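Search this site
Search
Go

Folding (textiles)

Folding is the practice of doubling cloth over on itself so that it takes up less space, keeps its shape, or can be counted and handled in stacks. It is carried out in homes, shops, laundries, hotels, hospitals and mills, and the methods differ according to the kind of cloth and what it will be used for next. Folding is distinct from pleating, in which the folds are meant to stay in the finished article, and from rolling, which is preferred for some long or delicate pieces.

Background

Woven cloth has been stored folded for as long as it has been made in lengths greater than a person could easily carry flat. Household linen was often kept in chests, and the creases left by long storage were in some places thought a mark of good housekeeping, as they showed that the cloth had been pressed and put away properly. Painters of table scenes often included the grid of creases in a white tablecloth.

Fabric merchants usually folded lengths back and forth in layers of equal width, a method known as cuttling or plaiting. The layers could be counted at the edge, and a buyer could check the length without unrolling the piece. Winding on boards and tubes later replaced this for many fabrics, though heavy cloth is still sometimes sold in layers.

Common methods

The simplest method is the half fold, in which opposite edges are brought together and the cloth is smoothed toward the fold. Repeating it at right angles gives the quarter fold, the usual starting point for napkins, dish towels and handkerchiefs.

The third fold, or letter fold, brings one side over the middle and the other side over the first. It places both outer edges away from the front and is widely used for bath towels and blankets. Towels folded in thirds lengthwise can be hung on a bar without being refolded.

Shirts are normally folded face down. The sides and sleeves are turned in toward the back, and the lower part is brought up in one or two folds. Stores often use a stiff board to keep the width the same through a stack. Pants are folded leg to leg along the seam or crease and then in halves or thirds.

Fitted sheets are harder to fold because of their elastic corners. The usual way is to tuck the corners into one another until the sheet forms a rough rectangle, after which it can be treated as a flat one.
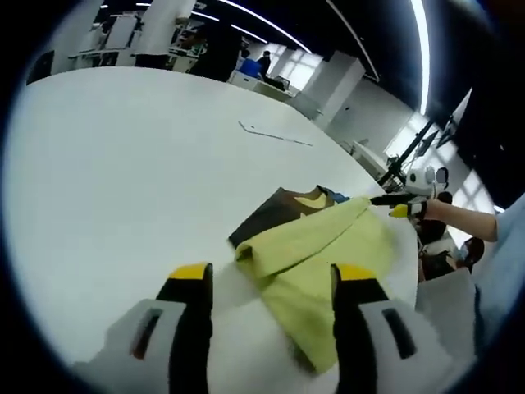 A lime-green cloth, loosely folded, with a dark brown garment beneath it.

Effect of the fabric

Cotton and linen take a crease readily and hold it, so they stack well but may need ironing before use. Wool springs back and is better folded loosely with few folds. Knitted fabric stretches if hung by the shoulders, and for this reason sweaters are generally stored folded – the weight rests on the shelf and the stitches are not pulled. Silk and other smooth fabrics slide over each other and are sometimes layered with tissue.

Repeated folding along the same line weakens the fibers. Over many years the cloth may split at the crease, a kind of damage often seen in old tablecloths and flags. Museums reduce the risk by padding folds with acid-free tissue, by moving the folds from time to time, or by rolling flat textiles on wide tubes.

Folding in laundries

Commercial laundries began to bring in mechanical ironers before 1890, but most folding went on being done by hand at long tables. Large pieces such as sheets needed two people, who held the corners, walked toward each other and joined the edges.

Later folding machines used belts, blades and jets of air to turn the cloth over as it left the ironer. The Pelkonen folder, a design for hotel sheets, made two lengthwise folds and was rated at 925 pieces an hour. A smaller model, the Stondero, was meant for towels and could be set for halves or thirds. Neither handled garments well, and shirts and uniforms were still finished by hand in most of the plants that used them.

Terms

In the linen trade a "book" is a piece folded so that all its open edges lie on one side. A "Vikside" fold, named after the mill that shipped its blankets that way, has both ends turned to the center before the whole is closed. Thiện Chu, in a handbook for laundry workers, lists 80 named folds but notes that most are variations on 5 basic ones, and that the same fold may go by several names in neighboring towns.

The word "hand" refers to the feel of a cloth and is unrelated to hand folding, although the two are sometimes confused in older catalogs.

This article was last changed on 24/07/2024.

Related articles
Blanket
Cuttling
Flundura (linen weave)
Ironing
Linen closet
Napkin folding
Pleat
Textile conservation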